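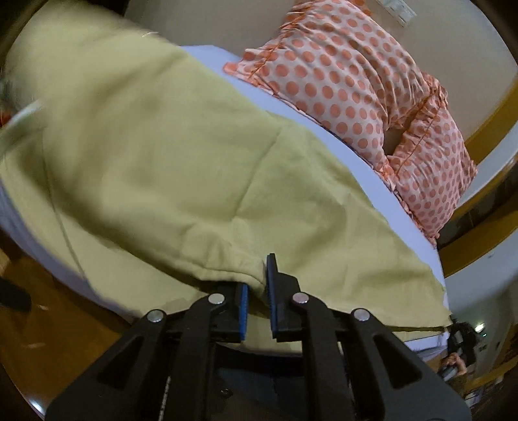

How often should I wash a blanket that lies on top of the bed every day?

Once in four weeks is enough for most beds, if there is a sheet between you and the blanket. If you sleep directly under it, or a cat sleeps on it, wash it every second week.

I kept a small guest house for 15 years, and we had more blankets than guests. On this page I write down what I learned about washing, drying and storing them. My wife says I should also write about pillows, but pillows are a separate matter and I will do them another time.

Before the washing

Read the label first. If the label is gone, treat the blanket as if it were wool: cool water, short programme, slow spin. Shake it well outside, or from a window if you have no garden. Crumbs and hair which go into the machine will come out again as small grey balls, and they stick to the cloth.

Look at the hem all the way round. A loose thread of two centimetres can become an open seam after one wash. I sew it with a simple running stitch, in a thread a little darker than the cloth. A lighter thread always shows, a darker one almost disappears.

Stains must be treated when the blanket is dry. Put a few drops of washing-up liquid on the place, press it in with a spoon and wait 15 minutes. For tea I use white vinegar mixed with the same amount of water. Do not rub. Rubbing makes the surface fluffy, and then you have a clean place that looks worse than the stain.

In the machine

A blanket needs space. Put it in dry and push your hand in above it — if the hand does not go in easily, the machine is too small. Take it to a launderette in that case. In our street there was one called Pronatport, with two big machines at the back, and I took all the double blankets there in September, before the heating season.

Use half of the detergent you would use for shirts. Too much of it stays in the cloth and makes it stiff. I do not use fabric softener on blankets. I choose an extra rinse instead, and the result is softer than you would expect.

Wash at 30 degrees for coloured blankets. Pale colours, like cream, lemon or light green, are better washed alone, also when everything else in the basket looks pale. One beige sock spoiled a very good bedspread for me.

Drying

Hang a wet blanket over two lines, not one. The weight is divided and you do not get the long hard crease in the middle. Turn it after 3 hours. My neighbour Tanveer Abbasi hangs his over the backs of four garden chairs, with an old towel on every chair, and it works as well as my lines do.

If you have a tumble dryer, take the blanket out while it is still a little damp, pull the corners straight and let it finish on the bed with the window open. The bed should have no sheets on it at that time, or they will become damp too.

Creases

A plain blanket shows every crease, a patterned one hides them. For small creases, spray a little water and smooth the cloth with the flat hand from the middle to the edges. Then leave it until evening. For a hard crease, put a thin cotton cloth on top and press with a warm iron, without pushing it forward and back. Fleece and acrylic should not be ironed at all, they can melt.

Storing

Fold in three and not in half, and next time fold in a different place. Cotton bags are good, an old pillowcase is just as good. Plastic bags keep the smell of the cupboard inside. I put one bay leaf and a piece of plain soap in paper between the blankets; the soap lasts around 16 months before it has no more smell.

Do not put blankets on the bottom shelf if the wall behind is an outside wall. We lost two that way to mildew — they were the blue ones from room 4, and I never found the same blue again.

A reader asked about electric blankets. I have never owned one, so please follow the booklet of the maker.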